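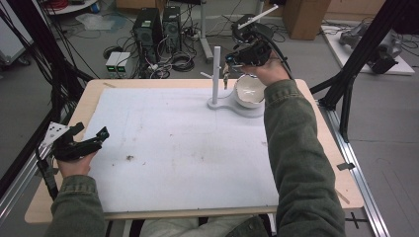

Woka is looking for people to take part in a home cooking and eating study in the Lasavberg area. We want to learn how adults who live alone plan, cook and eat their evening meals on working days, and what they do with the food that is left over. Each person who joins will keep a meal diary at home and come to our office for 2 sit-down sessions. At the sessions you will work at a table covered with white paper, and you can write on the paper as much as you like. Many people find it easier to sketch out a week of meals than to talk about it from memory. A plain white bowl like the one on the table is used when we talk about serving sizes. The bowl stays the same for everyone so that answers can be compared.

About the study

Most of what is written about weeknight cooking is based on families. People who live alone buy food in packages meant for four, follow recipes meant for four, and often eat the same dish several nights in a row or throw part of it away. We would like to hear how this works out in practice. We have no products to sell and we are not testing a diet. You will not be asked to lose weight, change what you eat or buy anything you would not normally buy.

The results will be used in a printed guide to cooking for one, which will be handed out free at the Benítez Street market and at the Flustemance library. Recipes and tips from participants may be included if you agree to it. You can take part in the study and still say no to having your recipes used.

Who can apply

You can apply if you:
are 18 or older
have lived alone for the past year or longer
cook at home at least two evenings in a normal week
can read and write in English or Spanish
can get to our office in Lasavberg for both sessions

You do not need to be a good cook. Someone who makes scrambled eggs and rice most nights is as useful to us as someone who bakes their own bread. We still have few applications from people who work night shifts and from people over 65, so please pass this on if you know anyone.

We can't accept people who work in restaurants or catering, or who have been told by a doctor to follow a special eating plan. If you have food allergies you can still take part. Nothing is cooked or served at the sessions apart from coffee, tea and water.

What you will do

First session, 90 minutes. We go through your usual week: where you shop, what you keep in the freezer, what time you eat, which meals you make without a recipe. You will get your diary and we will show you how to fill it in.

Meal diary, 17 days. You write down each evening meal, including takeout, sandwiches and meals you skipped. Most entries take five minutes. There is a column for leftovers – please fill it in even when the answer is "none." If you miss a day, leave it blank and go on with the next one. Do not try to fill it in later.

Second session, 2 hours. You bring the diary back and we talk through it with you. Please also bring your grocery receipts for the same days if you kept them. You may black out anything on them you would like to keep private.

Sessions are one on one and are held on weekdays between 9 a.m. and 7 p.m. The room is on the ground floor and has step-free access from the parking lot. If you need an interpreter for Spanish, tell us when you apply. Children can't be looked after during the sessions.

Payment

You will be paid $40 after the first session and $110 after the second, by check or prepaid card. Bus fare is paid back if you show us your ticket. Parking behind the building is free. If you drop out after the first session you keep the $40 and we ask only that you mail back the diary in the envelope provided.

The payment may count as income if you receive certain benefits. Please check this with your benefits office before you sign up. We can give you a letter that states the amount and the dates.

Your information

Your name and contact details are kept apart from your diary. The diary carries a number only. We take written notes at the sessions. Paper you have written on stays with us and is stored with your diary under the same number. All of it is shredded when the guide has been printed, which we expect to be next May. You may ask for your diary back before then. You can leave the study at any time without giving a reason.

How to apply

Send a short email or letter with the following:
your name and age
a phone number and the best time to call
how long you have lived alone
one or two sentences about what you ate last night

The last point is not a test. It helps us choose people with different habits, and one line is enough.

Write to Bleddyn Owen, Participant Recruitment, Woka, 3000 Benítez Street, Lasavberg. If you would like to apply by email, use the contact form on our website and choose "Cooking for One" from the list of subjects. Letters must be delivered by the closing date, so please allow time for the mail.

Bleddyn will call you back within 9 working days. The call takes ten minutes and covers the points under "Who can apply." If we have enough people in your age group already, we will ask if you want to go on the waiting list. Some people do drop out, so places come up.

Closing date for applications: 9 Aug 2025. Applications from earlier Woka studies are not carried over, so if you took part in the school lunch survey you will need to apply again.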